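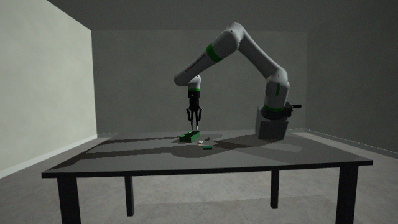
Gripper over the small parts, simulated.

February 8, 2023

Carburetor ice detector, Ernon unit, second look. I read the Ernon sheet again before starting and I still don't buy the main claim. They say the probe "warns before ice forms." What it does is light a lamp when less light gets across the throat. Frost will do that. So will a film of oil, a bug, or a dirty lens.

Setup same as in January: Geleck carburetor on the cold bench, probe in the parts hole by the throttle plate, moist air from the Vesa humidifier. Throttle cracked to the low cruise setting. Own thermocouple taped next to the probe, because the gauge that comes with the kit reads whatever it feels like.

Four runs. First one, lamp came on with visible frost on the plate. Fine. Second one, lamp came on with a bare plate, looked through the borescope and saw nothing. Wiped the probe, lamp went out. Third run I left the sensitivity knob where the instructions put it, got a thick ridge on the upstream edge and no lamp at all until I turned the knob up. Fourth run, frost and lamp together again.

So two good, one false, one missed. Too few to say much, but I would not lean down the carb heat habit on the strength of it. The Ashworth people want to put it in their trainers and tell students to pull heat when the lamp says so. I'd want the opposite taught: heat on before reducing power, lamp or no lamp.

Knob position matters far more than the sheet admits. No detent, no lock, and it moved when I bumped the panel with my sleeve. In an airplane that shakes I give it a week.

Humidity was held at 70 percent for all runs. Should go lower and see if the false lamp goes away – could be plain fogging on the lens. Not convinced our humidity sensor is right either, it was last checked against the old one, and that one is in the junk drawer.

Serial on this probe is 1,289. Ask Ernon whether the later ones got a different lens coating, the rep hinted at it and then changed the subject.

To do:
Swap the probe hole gasket, it leaks.
Repeat run three with the knob taped.
Try a little oil mist on a clean dry probe, no ice.
Find the missing 3,000 ohm resistor for the lamp circuit – the one in there now is a guess.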